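Speaker notes – Stellton build night, March
Hand-held gripper, home build, second revision

Slide 1. Title only. Say the name once and move on.

Slide 2. Scope. One gripper, held in the hand, with its own camera. No arm behind it. I wanted grasp recordings from a normal desk, with normal desk clutter, before spending money on an arm. All parts printed or ordered; assembly done at home, reprints done at the Menetlow workshop.

Slide 3. Fingers. Soft ribbed pads, magenta, on white base plates. The ribs run across the finger so the pad can bend around the object and still stay stiff sideways. First revision had flat pads. Those are in the box at the front if anyone wants to handle them after.

Slide 4. Grasp on a computer mouse. The mouse is a good test piece – rounded back, curved flanks, nothing flat to grab. Point out that both pads press on the sides. Pause here for questions. 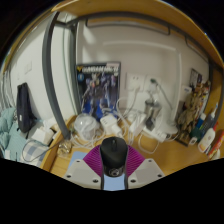
Tien-fu Chien asked at the dry run whether the ribs wear down faster than a flat pad, and whether I had tried a harder material at the base of the finger. Answer: wear is not measured yet. Harder base was tried once, on a Biltitz print, and it split at the screw holes. Do not go into print settings unless pushed.

Slide 5. Log. 2221 recorded grasps so far, at 30 frames per second. Files are sorted by object, one folder each. The rejects stay in – they are marked, not deleted. Mention that the folder names changed after revision one and the old script will not read them.

Slide 6. Problems, in order of time lost.
Camera mount crept under load. Fixed with a second screw.
Pads not parallel at full close. Shimmed the left plate, then reprinted it.
Wide lens bends straight lines near the border. Calibration takes eight minutes and has to be repeated whenever the mount is touched.
Fung screws too short for the thicker plate. Swapped.

Slide 7. Work area. Fingers apart, desk behind. Bottles, a jar, cables, a small figurine. Clear and shiny objects are the hard ones for the tracking; say so before someone asks.

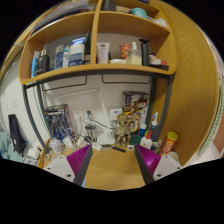
Fig. 2. Open fingers in front of the desk and shelf.

Slide 8. Next. Position sensor on the finger travel, so opening width is logged directly and no longer read from video. Thinner base plates. Parts list goes up on the Stellton page after the talk.

Slide 9. Contact details. Leave it up during questions. If time is short, skip slide 6 except the camera mount.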